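Food and Everyday Life: Notes for Unit 9
Fruit on a Stick: Street Sweets, Sugar, and the People Who Sell Them

Welcome back, everybody. I know the last unit on salt was a heavy one, and several of you told me so (kindly, which I appreciated), so I have tried to make this one a little lighter, although I should warn you that sugar has a way of getting serious on you when you least expect it. These notes go along with the lecture and with the first half of the Rashidi packet. If you missed class, read them slowly and then come see me.

Where we left off

We had been talking about preserving food, and somebody in the back row asked a very good question: is candying fruit a way of keeping it, or is it just a treat? My answer was "both, and it depends on how long you leave it in there." When fruit is simmered in syrup over many days, the sugar gradually takes the place of the water inside, and small spoilage organisms have a hard time living in it. A thin shell of hard sugar over fresh fruit is another matter. It looks like armor, but the fruit inside is still fresh and still full of water, and by evening the shell has usually gone sticky. So the first kind belongs to the pantry and the second belongs to the street, and most of this unit is about the street.

Preparing the fruit

Small, firm, tart fruit is what sellers look for in most of the traditions we are covering. Haws, crab apples, and little eating apples all do well. Tartness matters a great deal, and you will understand why the moment you bite through a layer of plain sugar! Coring is the slow part of the work, and in a family business it often falls to the children or the grandparents, who sit and talk while they do it. 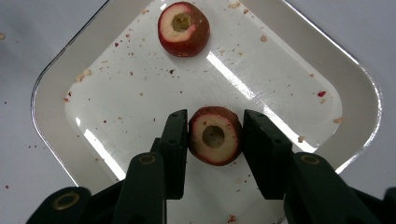
Cored red fruit in an enamel tray.

Godfrey Rashidi, whose essay opens your packet, spent a winter interviewing candy sellers in the market town of Lustlow. He found that almost all of them dried their fruit on a cloth before it went anywhere near the pot, and that they were quite strict about it with their helpers. Water on the skin keeps the syrup from taking hold. Please read his pages on the older sellers with some care, as I will be asking you to compare them with the reading on Jindano, where the trade is much newer and the sellers are mostly students.

Why a stick?

I love this question more than I probably should. A stick is a plate, a fork, and a shop sign all at once. The buyer needs no table and has nothing to return, and the seller can stand a whole day's stock upright in a bundle of straw where people can see it from the far end of the road. Idrisa Mollel makes the point that a stick also settles the price, because one stick is one portion and there is no weighing to argue over. In the account book he studied, from a Kombo stall in 1895, the seller bought skewers in bundles of 36 and recorded 504 of them for the month of March. That comes to fourteen bundles, if you want to check my arithmetic, and Mollel builds a whole picture of the business out of that one line.

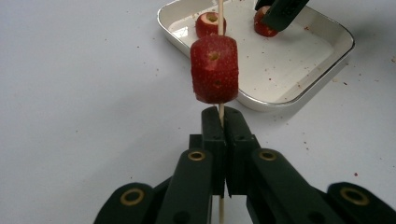
Slicing, or leaving whole

Not every tradition keeps the fruit whole. In the Brindela reading you will meet sellers who cut theirs crosswise, partly to stretch a poor harvest and partly to get more surface for the sugar. The drawback is juice. A cut face weeps, and the coating slides off it much sooner than it does from skin, so these sweets were made to order and eaten on the spot. My own grandmother sliced hers and rolled them in coarse sugar without cooking anything at all, and I have never had the heart to tell her it wasn't traditional.
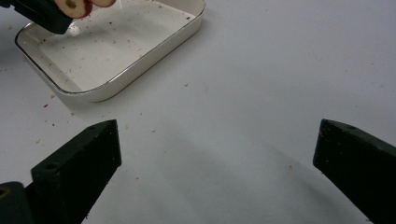
Apple slices cut crosswise, with the core hole showing.

For next time

Finish Rashidi and read the first chapter of Mollel, skipping the appendix unless you enjoy price tables (I do, but I won't insist). Bring one paragraph about a food you have bought and eaten standing up. Tell me who sold it to you, what it was served on or in, and what you did with the wrapper or the stick afterward.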